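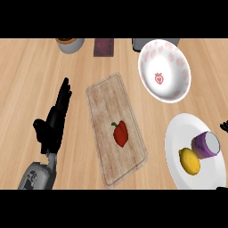

The Pepper Problem

Ellholm would like you to believe its planner understands kitchens. The software, called Flukel, takes a typed request and turns it into arm and finger motions, and in simulation it does well. Ask for the red pepper to go from the cutting board to the bowl with the hearts in it and, the company says, it succeeds in all but 3 of 40 runs.

I asked what happens when the lemon and the purple can swap places on the plate. Yvonne Lambert, who leads the planning team, said that was "a fair question" and opened another window. The score there was 11 out of 20.

Her explanation is that the planner is fine and the perception module is late -- it hands over object poses after the hand has already committed to a path. Maybe so. Phyllis Bickerstaff, who tests control software at Omwood, has heard that one before. "Every team blames the module next door," she told me.

A new version is due in May. Lambert says it will replan in mid-reach. I have asked to pick the objects myself.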